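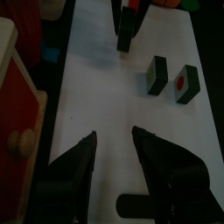 A tabletop game played with small dark green cubes will go back into print in February, four years after the last sets were sold.

Lirnero was designed by Vikas Mishra of Omdale and first sold through hobby shops and weekend markets. The original run of 2,000 sets is long gone, and second-hand copies now come up mostly with pieces missing. The new run of 3,000 will be packed and shipped by Van Acker, a games distributor based in Namport.

Each set has 28 cubes, a cloth bag and a folded rule sheet. The cubes carry a round coloured dot on a light square, with red and green among the colours. Players draw them from the bag and place them on the table one at a time, dot side up. A cube can be turned or slid along later in the game, but it can't be picked up again once it's down. Matching colours score if they end up in the same row.

There is no board. Mishra said people had asked for one since the first edition, and he had tried several before going back to a bare table.

"A board told people where to put things, and they stopped looking at the gaps," he said. "A lot of the game is in how much space you leave beside the other person's cube. Two of them sitting nearly together can be worth more than a full row if you get the next turn."

The rules for gaps caused most of the arguments in the first edition, and they have been rewritten. Cubes now count as neighbours if a third cube can't pass between them. The old wording asked players to judge whether two cubes were "close", and club players in Omdale had been using their own version for some time.

The dark green finish has been kept. Van Acker had suggested a lighter colour to make the cubes easier to find on a dark tabletop, but Mishra said owners of the old sets wanted to be able to replace lost pieces without the new ones standing out. Spare cubes will be sold singly for the first time, and they will fit both editions.

The rule sheet now recommends a plain, pale surface. A large sheet of paper will do, Mishra said, and it also lets players pencil in the score beside each row.

The dots will be printed slightly larger than before. A letter for each colour was considered for players who have trouble telling red from green, and was left off the cubes in the main run. A separate sheet of stickers with marks for each colour will be sent free to anyone who asks for it.

Van Acker will hold an open evening at its Namport showroom before the sets go out, with room for up to 200 people. Play starts at 6:30 p.m. and tables are first come, first served. Owners of the first edition can bring incomplete sets along and buy replacement cubes on the night.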